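When the Gripper Did Not Know Where the Faucet Ended

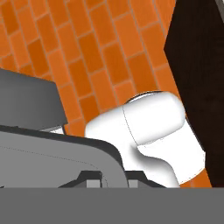

The wrist view in the simulated kitchen, with the gripper close to the white fixture and the orange tiles behind.

Filed under: Robotics / Safety / Long Reads

The team at Vastach works on the second floor of a former printing house in Vornilbridge. They teach a robot arm to do small jobs in kitchens, first in simulation and later on a real arm in the next room. In January they had to stop that second part for 25 days. I visited when the stop was almost over, and I spoke for a long time with the engineer who is responsible for the tests. She asked me to leave out her name and to write down the numbers correctly.

The fault, she told me, was first a small one. "We had a policy that turned the faucet on and off. In simulation it was good. It had 92 percent success, and everybody was satisfied with this." On the real arm, the gripper came to the faucet, touched the side of it, and continued to push. The force limit in the controller should have stopped the motion. It did not stop it.

"The faucet bent in its base, and then one finger of the gripper cracked," she said. "A colleague pressed the red button. He was standing where he should stand, so he was not hurt. But I did not sleep well that night."

I asked her how a force limit can be simply absent. She opened a configuration file and showed me two lines. The limit was 90 newtons in the file for the simulator. In the file for the arm, the same value was written under an old name, which the controller had stopped reading after an update. "It gave no warning. It took the default value, and the default value is very high. It is a stupid mistake and it is our mistake."

This explained why the arm did not stop. It did not explain why it was pushing in the first place, and for that they went back to the simulator. They replayed 3536 attempts and looked at each one from the wrist view. It took most of two weeks, she said, and two people did it by turns because the eyes become tired.

What they found was contact that should have counted as failure. In many attempts the housing of the gripper rubbed against the neck or the base of the faucet while the fingers were doing their work. The simulator permitted it, and the score did not punish it. "The faucet in the simulation does not bend. It is fixed to the world like a mountain. So the robot learned that it can lean on it."

She did not want to blame the simulator, which the team buys from Sperling and has adjusted in many places. The shapes used for collision were simpler than the shapes on the screen, and this was written in the documentation. "We read it two years ago. Then we forgot that we read it."

The changes are not spectacular. The controller now refuses to start if it finds a name it does not know. The score goes down for every contact of the housing. The faucet in simulation can now break, and when it breaks the attempt is finished. With these rules the old policy falls far below its first result, and she did not want to give me the new figure before it is repeated at their partner laboratory in Clundadley.

I asked if she trusts the arm again. She thought about it for some time. "I trust the button," she said. "The arm, I will tell you in the spring."

The tests on the real arm start again next week, at a quarter of the former speed and with a new finger on the gripper.

Comments (3)

gasketeer
We had the same thing with a renamed parameter, on a conveyor. Unknown keys should be an error, always. Good that they say it openly.

millrace_77
Was the 90 N measured at the wrist or at the fingertip? It makes a big difference and the article does not say.

tovelo
The part about the faucet being fixed like a mountain is very clear. I will use it with my students.

We use cookies to remember your settings and to count visits. By continuing to read you accept our cookie policy. Manage preferences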